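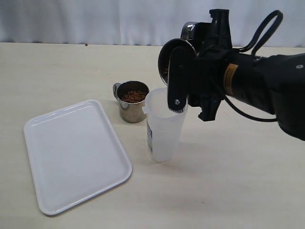

The limescale figures people have been posting to the list are hard to compare, and I think the main cause is volume measurement. Several posters have dosed their descaling acid by the cup or by the capful, then quoted a concentration to two decimal places. If liquid is to be tipped from a steel cup into a clear plastic measuring cup standing on a flat table, the second vessel is the only one with any claim to be a measure, and even that claim is modest. Kitchen measures are moulded to loose tolerances and read from whatever height the eye happens to be. Weigh the water and weigh the acid. A cheap digital scale reading to one gram is adequate for anything over half a litre.

To take the points in the earlier message in order:

> I have had the Histwood stockpot for three years in Pradville, where the
> water is very hard. White film on the base after every boil. I used
> citric acid at 5 per cent, cold, overnight, and the film was mostly gone
> but there is now a rainbow patch in the middle. Is the steel damaged?
> Also, is it worth going to a stronger solution? Hillard sell an 8 per
> cent ready-mixed descaler, which costs rather more.

The rainbow patch is not damage in any practical sense. Stainless steel carries a thin layer of chromium oxide, and heating thickens it. Once the layer is thick enough, light reflected from its top and bottom surfaces interferes, and the colour you see depends on the thickness. Straw comes first, then brown, then blue. The patch was very probably there before you descaled and was hidden by the film. Citric acid at that strength and temperature will not colour the metal.

If the colour bothers you, a paste cleaner with a fine abrasive will take it off. Work in the direction of the existing grain. Do not use a chlorine bleach product, then or at any other time. Chloride is the one common household thing which does cause pitting, and the pits are permanent. The same applies to salt added to cold water and left to settle on the base. Bring the water to the boil first, add the salt, and stir.

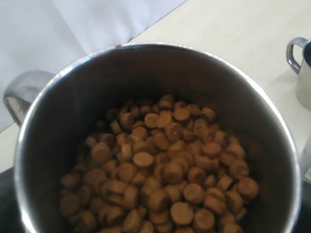
On concentration, I would not bother with 8 per cent. The reaction with calcium carbonate is limited by how quickly fresh acid reaches the surface, and by temperature, well before it is limited by strength. Warming a 5 per cent solution to hand-hot does more than raising the concentration of a cold one. Stirring it now and then helps as well. An overnight soak is longer than you need for a film; I would look at it after an hour and stop when the fizzing has stopped.

One caution about going hotter. Near boiling, citric acid can combine with dissolved calcium to form calcium citrate, which is poorly soluble and comes down as a dull white deposit. It looks very like the scale you were trying to remove. At least one of the failures reported here in May reads to me like this, as the poster simmered the solution for the whole afternoon and then complained of more film than before. A second, cooler treatment with fresh solution should shift it.

Vinegar works, more slowly, and smells. I have no strong view on it. Ordinary malt vinegar is weak enough that you would want it neat for anything thicker than a film.

> Someone on the list said the film is harmless and I should leave it.

It is harmless. The case for removing it is that a thick layer insulates the base and gives food something rough to catch on. A film does neither to any degree you would notice. If you are boiling vegetables or pasta, leave it until it annoys you. If you are browning things, keep the base clean.

I have put my own readings into the shared table under Sepúlveda, which is the name of the water supply zone. There are 14 rows. All quantities are by weight, and the temperature is that of the solution at the start, taken with a probe. I have left a column for hardness but please fill it in from your supplier's report for your own postcode, as test strips vary too much between batches. If you have already entered results by volume, please mark them as such and leave them in. They are still of some use for soak times.

I have not tested aluminium or enamel and would rather the two were kept in a separate table.

10th September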